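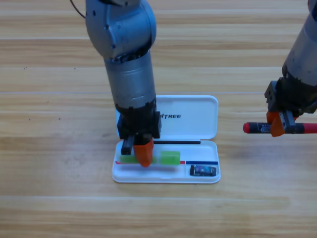 Washing and Storing Football Gear at Home

Football practice gear comes home damp, muddy and full of rubber pellets, and most of it gets ruined in the laundry room long before it wears out on the field. These are the methods we use for two players in the house, one in high school and one in a flag league.

Before anything gets washed

Empty the bag the same night. Shake pants and socks over the grass or a trash can to get rid of turf pellets, which will otherwise sit in the washer seal for weeks. Pull the pads out of the girdle and pants if they come out. Undo the chin strap and set it aside with the mouthguard.

Let mud dry completely and knock it off with a stiff brush. Wet mud only gets pushed deeper into the knit.

Jerseys and pants

1. Turn the jersey inside out. Numbers crack when they rub against zippers and hooks.

2. Rinse grass stains from the back of the fabric with cold water, then work in a little liquid detergent with an old toothbrush. Leave it 30 minutes.

3. Wash cold on the gentle cycle with half the usual detergent. Skip fabric softener. It coats the fibers and the smell comes back faster.

4. Hang everything to dry, pants by the waistband. No dryer, even on low.

For blood, use cold water and hydrogen peroxide on white pants only. On colored jerseys use cold water and dish soap, and check the stain before the jersey goes in the wash. The Trumis stain stick worked on our white pants but left a pale ring on the navy ones, so test it on a hem first.

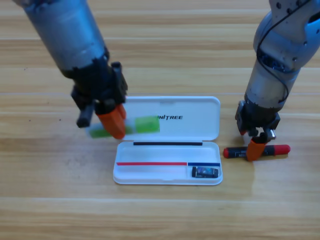
Shoulder pads and helmets

Never put either one in the machine. Wipe the shells and inner padding with a cloth dipped in warm water and mild soap, then go over them again with plain water. Stand shoulder pads upright in front of a fan overnight. A Sekon box fan on the low setting is enough for two sets.

Take the helmet's jaw pads out if they snap out, wash them by hand in the sink and press them in a towel. Don't use solvents, bleach or strong spray cleaners on the shell, and don't put stickers or paint on it without checking the maker's instructions. Keep it out of the trunk in June - heat is hard on the liner.

Look at the hardware while you are there. A loose facemask screw should be tightened by hand with the right screwdriver. A cracked shell goes back to the coach or the equipment manager, not to the workbench.

Cleats

Bang the soles together outdoors, scrub between the studs, and pull the insoles. Stuff the shoes with newspaper and change it after an hour. Removable studs need a dab of grease on the threads once a season or they seize up. 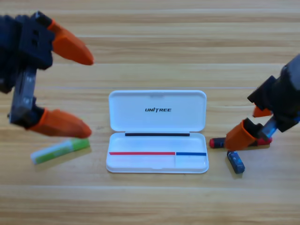
Corina Mayrhofer wrote in that dryer sheets in the cleats did nothing for her son's pair, and that baking soda in an old sock, left in each shoe overnight, took the smell out in two days. She shakes the sock and uses it again for a week before changing the powder.

We tried it and it works about as well as the newspaper, with less mess. Use both if the shoes are soaked.

Gloves and mouthguards

Receiver gloves can be hand washed in cold water with a drop of dish soap. Rub the palms together, rinse, and lay them flat out of the sun. Wringing them separates the grip layer from the backing. 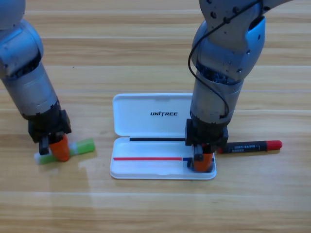

Brush the mouthguard with cool water after each use and keep it in a vented case. Hot water will change its shape. Replace it when the edges are chewed through.

Storing gear after the season

Wash everything one last time and give it two full days to dry. Use an open shelf or a mesh bag, never a sealed plastic tub. Helmets go on top with nothing stacked on them. Write the size on masking tape and stick it to the bag, so you know in summer what still has a chance of fitting.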